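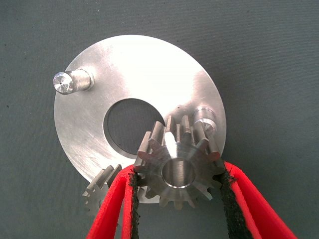

图1 圆盘底板、圆柱销与直齿轮,装配台面

齿轮组件装配教学与维修能力建设项目
阶段进展报告(至二月底)

报送:Cheetham基金技能培训处 Brenda Oakley
编写:Rorkwood实训车间 Dennis Birkett

一、本期工作概况

本期主要工作是把圆盘齿轮组件从试制转入小批量,并在实训课上投入使用。截至二月底,车间共完成组件135套,经检验入库,其余底板已下料,正在排队钻孔。按照资助协议,全部242套须在项目结束前交付给Onirent教学点和合作学校,目前进度与上次报告中修订过的计划一致,比最初的计划晚两周。延误原因在第四节说明。

组件的用途没有变化。学员领到散件后,按工艺卡把齿轮装到底板的立柱上,检查啮合间隙,再拆下、清理、归位。Dotum型号的旧教具由于磨损已经停用,新组件替代它承担初级班的全部装配练习。

二、零件情况

底板为圆形金属板,板面上开有通孔,并装有销和立柱,立柱带台阶。底板外圆由车床一次车出,边缘去毛刺后用手检查。板面保留车削纹路,不再抛光。上一批曾经试过抛光,每块多用的工时不少,而学员使用几次之后表面照样有划痕,因此本期取消了这道工序,省下的工时转到钻孔和压销上。

销的端面由车床加工,中心孔痕迹保留,便于返修时重新装夹。压销使用车间自有的小型手扳压力机。压入后用直角尺检查垂直度,不合格的退出重压,同一孔只允许重压一次,第二次仍不合格则整块底板报废。本期因此报废底板6块,材料已回收,费用计入损耗科目。

齿轮为钢制直齿轮,外购件,到货后由车间抽检齿厚和内孔尺寸。第一批到货中有一箱内孔偏小,装配时需要用力敲入,这对初学者不合适,已整箱退换。退换后的齿轮全部通过抽检。

通孔的位置在试制阶段改过一次。原设计的通孔离立柱太近,学员拧紧时扳手容易碰到孔边。现在的图纸为第三版,教师手册中的插图也已同步更换。仍在使用第二版手册的教学点,请与车间联系领取替换页。

三、教学使用情况

组件自一月起在初级班使用,每周二下午安排装配课,课时为两节。两名学员一组,每组一套散件,一人装配,一人对照工艺卡核对,然后交换。台面统一铺灰绿色垫布,小零件放在上面不易滚动,也不会磕伤齿面。垫布用久了会积金属屑,课后需要刷净,已写入值日表。

从教师反馈看,多数学员第一次装配时的主要问题是顺序不对:先把齿轮套上立柱,再去找垫圈,结果还要拆一次。为此我们把工艺卡的第一步改为“清点并排开全部零件”,把垫圈单独列出。修改之后返工明显减少,但我们没有做正式统计,这里只作说明。

另一个问题是啮合间隙的判断。新手往往装得过紧,齿轮用手转不动或者转动发涩。目前的做法是让学员夹一条薄纸转一圈,看纸上的压痕是否均匀。这种办法简单,误差也大,用于初级班可以接受。中级班计划改用百分表,现有的表不够分,需要在下期预算中安排。

部分学员提出希望把组件带回宿舍练习。考虑到零件容易丢失,暂不外借,改为在午休时间开放车间一侧的工作台,由当班教师登记领用。

四、进度偏差及原因

进度落后两周,原因有两项。其一是前述齿轮退换,从发现到补货到齐占去大部分时间。其二是钻床主轴轴承更换,停机期间底板无法钻孔,只能先做下料和车外圆。轴承更换后,孔距重复精度已恢复到图纸要求之内,首件检验记录存车间备查。

为追回进度,三月起钻孔工序增加一个晚班,由现有人员轮值,不新增岗位。若外购齿轮按时到货,剩余组件可以在原定的交付期限内完成。若再次出现整箱不合格,则需要申请顺延,届时另行书面报告。

五、经费使用

本期支出主要为金属板材、外购齿轮、钻头和垫布,均在批准科目内。板材实际单价略高于预算,差额由取消抛光节省的人工费抵补,两个科目之间的调整已于一月报Brenda Oakley同意。轴承更换费用由车间自行承担,不列入本项目。

设备科目尚有结余,我们申请将其中一部分用于购置2只百分表及配套表座,供中级班使用。报价单随附件三提交,请予审批。

六、下期安排

1. 完成剩余底板的钻孔、压销和检验,分两批送交Onirent教学点。
2. 为每套组件配备带格收纳盒,格内标明零件名称。样盒已做好,尚需调整放齿轮的一格,目前偏浅,盖子合不严。
3. 编写中级班间隙测量练习,先在一个班试用。
4. 整理备件清单,确定销和垫圈的备用比例。
5. 对使用满一个学期的组件抽样检查,重点看立柱根部和齿面磨损,结果写入下期报告。

七、需要资助方协助的事项

请确认合作学校的收货联系人和送货地址。上次名单中有两所学校的地址相同,我们无法判断是否有误。另请告知验收时采用逐套检查还是抽样检查,车间需要据此安排包装方式:逐套检查时不封箱,抽样检查则可以先行封箱并贴标签。

附件一 组件检验记录汇总
附件二 底板图纸第三版
附件三 百分表及表座报价单
附件四 初级班工艺卡修订稿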